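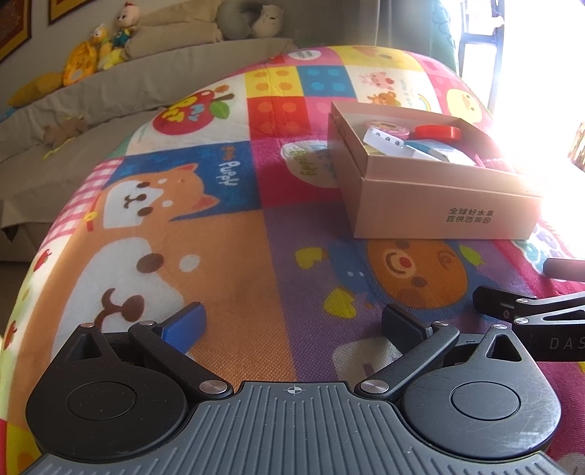 Hand gripper and the fruit box, puppy blanket underneath.

July, evening

Went to the Tidine open day this morning. It was held in an ordinary apartment instead of their main building, because the work they are doing now is all household work and they want it done in a place with a couch and curtains and other people's stuff. I took the early bus and got there before 8, which was too early. I sat on the steps outside and ate my bread roll until they opened the door.

There were more visitors than I expected for such a small place. We left our shoes in the hall and were sent in by turns. While I waited I read the sheet on the wall. The project is called Omora. The people collecting use a gripper held in the hand, and the camera on it records what the fingers are doing. Later the recordings go to Khondokar, where the arms are, and the arms learn from them. The sheet said each home should give 1,000 good recordings before they move on. This was the 4th home.

The task today was packing and unpacking a box. They had a pink cardboard fruit box set on top of a kids' blanket, the patchwork kind with cartoon animals all over it. Inside the box were small things: a couple of rolls, one pink and one shiny red, a little packet, some plastic pieces. I had thought it would be cups and plates on a table. The woman running the room said soft surfaces are harder, and she would take a blanket over a table any day because a box on a blanket shifts when you bump it. I can believe that. My own boxes at home shift when I look at them.

She worked with a gripper in each hand, 2 at once. First she did it slowly so we could follow. She brought the fingers down on both sides of the packet, closed them, lifted, waited a moment, and put the packet down on the blanket. Then the same again with one of the rolls. The roll turned in the fingers and dropped back in the box. She did not seem bothered and said the misses are kept too, but marked. After that she did it at her normal speed and I lost track of which hand was doing what.

Then we could try. I had the gripper for a few minutes and I was not good. It is heavier toward the front than it looks, and my wrist was sore before I had done much. The thing I kept getting wrong was the angle. I came straight down from above, as I would with my own hand, and the fingers landed on the cardboard edge. You have to come in lower and tip it. The plate in the middle is gray with ridges, with a small crosshair printed at the front edge, and I found I was staring at that and forgetting to look at the fingers. The finger pads have a rough blue face on the inside. I got a roll out on my third go and then dropped it on the puppy.

A man behind me was much better at it. He said he fixes watches.

I asked how long before an arm could unpack a box like that with no one near it. She said it depends on the box, and went on to the next visitor. Somebody else asked about Surkidach, the older system, and she said the arms there are still running but only for sorting on a belt, nothing at home.

The sun was very strong on the window side and the room got hot. They had water but no cups left by the time I reached the table in the kitchen. I drank from the tap.

Walked home by way of the market - bought onions, eggs and a small melon. When I unpacked the bag I tried doing it with two fingers on each hand to see how it felt. Slow. The onions were all right but the egg carton needed my whole hand.

Wrist still a bit sore. They left a sign-up sheet for a second session and I put my name on it, afternoon slot. Need to ask about swapping my shift before then. Also must call about the leaking faucet, which I forgot again.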